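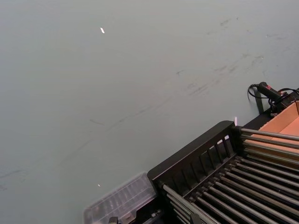 Fig. 1. Faint scuffs and longer rub marks on a matte grey-blue surface.

Property Inventories, Session 8
Wear, damage and the words in between
Handout prepared by Loretta Halvorsen

Last week we did carpets, and I am told some of you have recovered. This week is hard surfaces and walls, where most of the arguments start.

The question behind every check-out report is whether a mark is fair wear and tear or damage. Fair wear and tear is what happens to a place when people live in it in the ordinary way. Damage is what happens when they don't, or when they iron on the worktop. The landlord will tend to see the second and the tenant the first, and both will quote your report at each other, so it had better say something.

Words to use
Scuff: a surface mark, no depth. Try a fingernail across it. If the nail catches, you have a scratch.
Rub mark: longer and softer than a scuff. Give the direction if there is one.
Smudge: no clear edge.
Chip: material is missing. Measure it.
Stain: use with care. Once you have written "stain", somebody will want to know of what.

Words to leave at home
"Tired." "Dated." "Lived-in." "Usual marks." I have a report in my drawer, by a former student who shall remain unnamed, which describes a whole kitchen as "fine, considering". It went to a dispute over the Ballavier Street flat and was no use to either side. 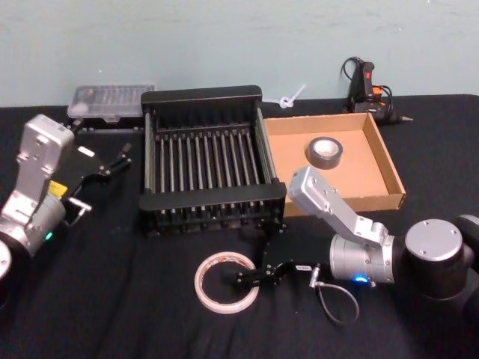 Fig. 2. Wall, pale blue-green: faint smudges, uneven patches in the painted surface.

Walls
Stand square to the wall first, then look along it with the light coming from one side. Patchiness shows up at an angle that you would swear wasn't there from the doorway. Write down both views.

Name the colour plainly. "Pale blue-green" will do. "Duck egg" means nine different things to nine different clerks, and I have met all of them. Do not guess at the cause of a patch either. Ludivine Marchal, who taught this course before me, used to fine people a biscuit for every "probably due to". She rarely bought biscuits.

Length of tenancy matters. A smudge at the end of 29 months is a different conversation from the same smudge after two. Put the dates at the top and let the adjudicator do the sums.
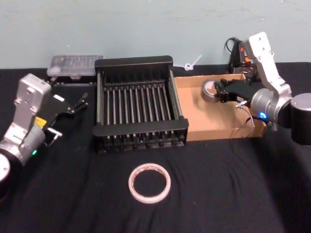
Fig. 3. Loose items on a black cloth, among them a dish rack, an open cardboard box and a roll of tape.

Loose contents
List what belongs to the let. If you can't tell, list it and mark it "ownership not confirmed". Tape and cardboard boxes turn up at every check-out and are seldom worth a fight, though I have seen one.

Look at the surface under a cloth as well as the cloth. Ask before lifting it, and put it back as you found it, wrinkles and all.

For Thursday
Read the two reports on the Gristen Road house, one by Silviu Coman and one by Smaranda Oprea. Same hallway, same morning. Mark every phrase they disagree on. I found 13. Then rewrite Silviu's entry for the banister so that it no longer contains the word "quite".

Bring a torch, a tape measure and a pencil. Emilian Pană has offered the spare torch again. It still needs batteries.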